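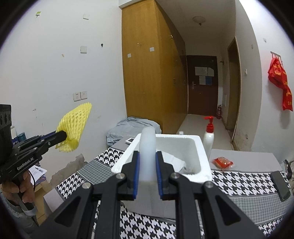

Toy rotation with two kids in a small apartment - how do you get it to stick?

Posted by Delia Echeverría in Home and Play
Tuesday, June 21, 2022
3184 views

We have a girl who is four and a boy who is 23 months, and they share a bedroom. The living room is also the playroom and also where my husband works in the evening. Both sets of grandparents are generous. There's a play kitchen, a train set, a big tub of building blocks, dolls, a lot of plastic food, a wooden barn with animals, and all the small stuff that comes home from birthday parties.

I read up on toy rotation in March and set it up over a weekend. I sorted everything into lidded Guva bins, put one bin out, and stacked the rest on the top shelf of the hall closet. The plan was to swap every Sunday.

It went well for three weeks. Then my daughter figured out where the bins were and started asking for specific things by name. She would ask for the barn, I'd say the barn was resting, and she would cry until I got it down. Then the barn was out along with the other bin. By the end of April everything was back on the floor, and the bins had blankets in them.

The other problem is the age gap. Her things have small parts that he puts in his mouth. His things bore her, except when he is playing with them, and then she wants them badly.

What I'd like to know:

How often do you swap, and do you do it on a set day or when they seem bored?

Do you tell the older one what you're doing, or do it after bedtime and say nothing?

How do you divide the toys when one child still mouths everything?

Is there anything you never put away? I took the play kitchen out of the rotation since it won't fit in a bin, but I wasn't sure about the blocks and the dolls.

I don't want to get rid of a lot right now. We may have a third, and my mother-in-law notices when things are missing. We can't put up more shelves either, as we rent and the walls are concrete.

Thanks for reading all that.

Sorted by: most helpful

Clémence Gautier
Member, mother of three

We've done this for five years, with one long break when our youngest was born. Your setup is close to how ours was the first time, and it fell apart in the same way.

I think the bins were too big. When everything goes into four or five large bins, each one has something your daughter really loves, so whichever ones are in the closet she is missing something. Try smaller sets. Ours are single activities: the trains are one set, the barn is one set, the doctor kit is one set. What's out at any time is a few of those, and I can trade one for another without redoing the room.

That takes care of the asking, too. If my son asks for the trains, the answer is yes, and what are you putting back? He picks something, we carry it to the closet together, and the trains come down. At first he wanted to trade every ten minutes. I held it to one trade a day, after lunch, and he got used to it within a couple of weeks. Four is old enough for this. I would stop saying the toy is resting. My oldest took that to mean it was gone, and it made her hold on to everything harder.

So no, we don't have a set day. I do a bigger change when I notice they are dumping things out and walking off, or when one shelf hasn't been touched for a while. In summer that might be once a month because we're outside. In January it's more like weekly.

Things that stay out all the time here: blocks, the dolls with one small basket of clothes, books, and paper and crayons. The blocks get used with every other set (fence for the barn, station for the trains, and so on) and when I put them away the other toys got less play as well. If your tub is a big one, leave out half and keep the other half in the closet. The kids won't notice for a long time, and cleanup is much faster.

For the age gap, we had what we called table toys. Anything with small parts was only used at the kitchen table, with the older child in her regular chair and the baby on the floor or in the high chair. Those sets were kept in zip pouches on top of the refrigerator. She had to ask for them, they came down while he napped or while I was sitting there, and they went back up before she got down from the chair. Having a place that belonged to her alone helped with the grabbing, too. She let him have his own things more once she had something he couldn't touch.

Check the small parts yourself and don't go by the age printed on the box. We had a Nurkell puzzle marked for two and up, and one of the pegs came off in my hand the first week.

On the closet: if she can see the bins, she'll ask. We moved ours under our own bed, in flat boxes with lids, and that cut the asking by a lot. No holes in the walls for that either. Measure the height under the bed with the mattress on it and somebody sitting there, because ours dips in the middle and one of the boxes would not slide out the first night.

Don't rotate whatever your child sleeps with, or whatever they bring to you when they're upset. I once put a stuffed rabbit away by mistake and I was looking for it with a flashlight at eleven at night.

14 people found this helpful

Comment from Delia Echeverría: The trade is a good idea, I hadn't thought of letting her choose what goes back. Do you let the little one trade too, or only the older kids?

Comment from Clémence Gautier: Not until two and a half or so. Before that I just changed his things while he was asleep. He was happy with whatever was there. Mostly he wanted the pot lids.

Comment from Delia Echeverría: Same here with the lids. Thank you. Measuring under the bed tonight.

Skullska
Member

Get rid of half of it. I know you said you don't want to but that's the answer. We had a 300 piece building set and the kids used maybe the wheels. Gave it to a cousin. Never came up.

If the grandparents keep buying, ask them to keep the toys at their house.

2 people found this helpful

Comment from Delia Echeverría: They live in Gilbert and we're a flight away, so that wouldn't work for us. I hear you on the amount though.

Comment from Skullska: Then ask for swim lessons or a zoo pass. My in-laws grumbled the first year and then they were fine with it.

Marta, Gilbert
Childcare provider

I run a home daycare with mixed ages and have done it a long time, so my view is a little different. I have to keep things safe for the youngest child in the room, and also keep the big ones from climbing the walls.

I rotate on a schedule, every second Friday, after the last pickup. I don't announce it. The children come in Monday and find the shelves changed and they go straight to them. At home with your own kids you can't hide it as well, and what the first person wrote about trading sounds sensible to me. But if you like a schedule, two weeks is better than one. A lot of play takes several days to get going. On Monday they take everything out and look at it, and it's the second week when you see the long games where the animals go to the doctor and then to the store. If you swap every Sunday you may be taking it away just when it's getting good.

Put fewer things on each shelf. I leave space between the baskets so that a small child can lift one out without knocking down the next one. Shallow baskets are better than deep ones. In a deep one the toys on the bottom might as well be in the closet.

With a mouther in the house I sort by the youngest child for anything at floor level, and by the oldest for anything at counter height. I would get a small parts tester, which is a little plastic tube that costs a few dollars. If a piece fits inside it entirely, it stays up high. A cardboard toilet paper tube is wider, so it's the stricter test, and it's free. I use that one for the children who put everything in their mouths.

Wash the plastic things when you change them over. Warm water with dish soap, then let them dry completely on a towel before the lid goes on. I put a bin away damp one time and had to throw out most of the farm animals. Wooden ones just get wiped with a damp cloth and left out overnight.

As for the birthday party stuff, I keep a shoe box. It all goes in there. When the lid won't close, the child picks what leaves. A four year old can be very firm about it once the lid is involved.

One more thing. Write down what is in each box on a piece of masking tape and stick it on the short end, so that you can read it when they're pushed under the bed. I have opened the wrong box many times with a crying child next to me.

9 people found this helpful

Comment from Clémence Gautier: Agree about the two weeks. My middle one takes days to get into anything.

Comment from Delia Echeverría: Update for anyone who finds this later. Four flat boxes fit under our bed. The barn and the trains are in the small sets now, blocks are half out, and her bead kit is up on the refrigerator. She has traded twice, and both times she put back something of her brother's. We're working on that part.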